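Print this page | E-mail this page

Search reports Enter keyword Go

Small Parcels, Big Claims: Does Sorting by Hand Need a System?
Student project report, Packaging and Logistics module
Clestevside
May 26, 2026

Background

Every guide to parcel handling that we read before starting said much the same thing: sort first, pack second, and you will save time. None of them said how much time, or compared it with anything. The Laldale method, which our module handbook recommends, asks the packer to group parcels by size, turn every label upwards and only then fill the crate. It sounds sensible. We were not convinced that it matters when the boxes are small and nearly all the same.

Our question was a narrow one. If a person has to move a heap of small cardboard boxes from the floor into a crate, is the Laldale method any quicker than picking them up as they come?

What we did

We worked on a tiled floor with plastic crates and small brown boxes, some with shipping labels and some without. Each run began with the boxes tipped out in a heap. In half of the runs the packer followed the handbook. In the other half the only instruction was to fill the crate and not crush anything. We spread the work over 2 afternoons and kept the times on a Rorex stopwatch sheet, which is a free template and does the job.
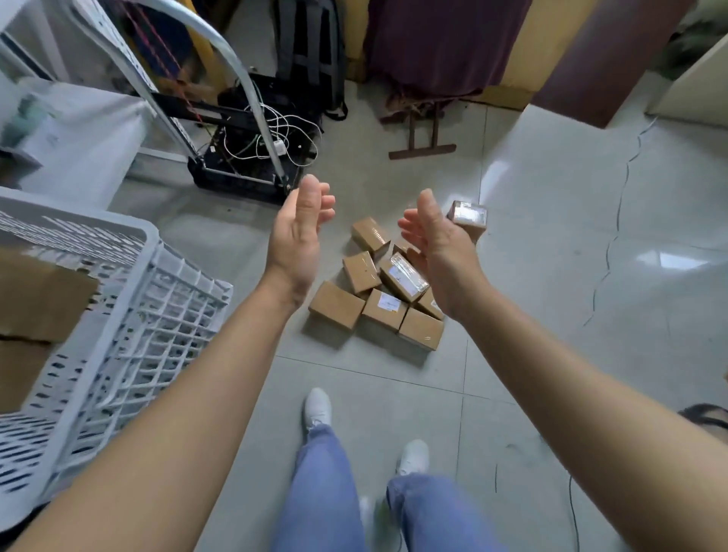 Figure 1. Small boxes in a pile on the floor beside the white crate, with one taped and labelled box held to the right.

A heap is a fair test, we think, because boxes do not arrive in rows. They lean on each other and some are half hidden, so the packer cannot read all the labels without moving something. The handbook's drawings show boxes laid out neatly before sorting even starts, and that skips the slow part.

Results

Taking all the runs together, we logged 3689 seconds of packing. The handbook runs used over 900 seconds more than the free runs. Most of the extra went on turning boxes to find the label, and on deciding whether two boxes that differed by a finger's width counted as the same size.

The free runs were quicker but untidier. In 8 of them the packer had to take a box out again to make the last few fit. This did not happen in the handbook runs, and we should say so plainly, as it is the best point in the method's favour.

Can we trust this?

Only up to a point. The packers knew which method we doubted, and may have dawdled over it. They also got faster with practice – everyone does – and we did not mix the order of the runs as well as we should have. The Kushwaha checklist for fair trials asks for a random order. We alternated, and a marker would be right to take something off for it.

We also did not test what happens at the other end. If somebody has to find one parcel in the crate later, labels facing upwards could win back all the time lost. We suspect that the claim in the handbook is really about unpacking, but it is not written that way.

Next step

We have asked to repeat the trial in July with mixed sizes and a retrieval task added. Until then we would leave the sorting step out for small boxes of similar size, and keep it for anything larger.

Print this page | E-mail this page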